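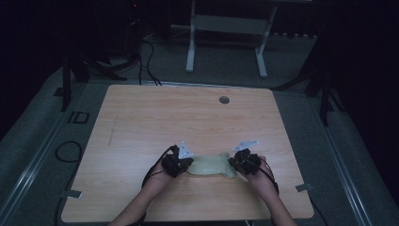
I have been suspicious of small cushions for a long time. They turn up in a house the way pens do, and then somebody has to move them every time anyone wants to sit down. So when I set out in September to deal with the soft stuff in this place (pouches, pads, little pillows, the bags that other bags come in) I did it expecting to throw most of it out and feel good about it.

I did not throw most of it out. I'm still annoyed about that.

What started it was an article on folding. You've probably read the same one, or its cousin. Everything soft in your home is supposed to be folded into a neat packet that stands up on its own edge, and then you line the packets up in a drawer and your life gets better. The writer claimed 300 hours saved over some stretch of years she never got around to naming. I read that line twice. Saved from what? I have never spent an hour looking for a pillowcase. I have spent maybe a minute looking for a pillowcase, and then used a different one.

Still, I had a free morning and a clear table, and I thought I'd give it a fair try before complaining.

First problem: a lot of soft things don't fold. A dish towel folds. A T-shirt folds. A stuffed pouch or a small cushion has no interest in it. You can press it flat with both hands and it will look flat for as long as your hands are there. The article skips over this completely. All the photos show thin cotton squares, which is a bit like writing a guide to packing a car and only ever packing envelopes.

I tried the storage products next, because that's what you do at eleven in the morning when you've already made a mess. Tinia sells a set of zip bags that squeeze the air out when you roll them. They work, in the sense that the thing inside gets smaller. They also come back out looking like something that was sat on for a year, and I had to shake and punch mine for longer than I'd like to admit before it resembled a cushion again. The instructions say to "allow the item to recover." Recover how long? It doesn't say.

Then the Poulain boxes, which a lot of people seem to love. I bought 2 and I'm keeping one. The lid is good. The sides bow out as soon as you put anything with some spring to it inside, so the stack leans, and the leaning stack is now what I look at instead of the pile of cushions. I'm not sure I came out ahead. They also make a divider insert for it that costs nearly as much as the box does, and I would love to meet the person who looked at a fabric box full of fabric and decided it needed a wall.

I should say something fair here. The table part of the whole exercise was useful. I had always sorted this kind of thing on the bed, which is a terrible place to sort anything soft, as it all sinks into the blanket and you lose track of what you've handled. On a hard, flat surface you see right away what shape a thing is. You can pull it out straight by its ends, feel where the filling has gone lumpy, and decide whether it's worth the space. A couple of mine failed that test in seconds. One had a seam that was one good tug from opening. Another had filling that had all moved to one end, so it was basically a sock with a tennis ball in it.

So that's my system, if anyone wants it, and it isn't much of one. Take each soft thing to the table. Pull it out to its full length. If it's sound and you remember using it, it stays. If you can't say what it's for, put it by the door. Mine stayed by the door for a week, and I took exactly one back — a pouch I'd decided was useless until I needed something to carry chargers in.

I ended up letting go of 11 pieces. The donation place, Busotness, took everything except the lumpy one, and I can't blame them. Everything else went back to where it had been living before, which is the bench in the hall, in no order whatsoever. I don't stand any of it on its edge. It sits in a heap and I take what I want from the heap.

A reader wrote in after my last post on closets to say I should try the Wirix app, where you photograph everything you own and tag it, and then it tells you what you've got. I looked. It wants a picture of each item from all sides, a full 360 degrees, plus the color, plus the month you bought it. For a cushion! If I ever need my phone to tell me I own a cushion I'll have bigger worries than the hall bench.

Next up is the drawer under the oven, where I keep the baking sheets and, for some reason, a bike pump. I've been told there's a rack that will fix it. I have my doubts, and the rack is on sale until the end of the month, so I'm going to wait and see how I feel when it isn't.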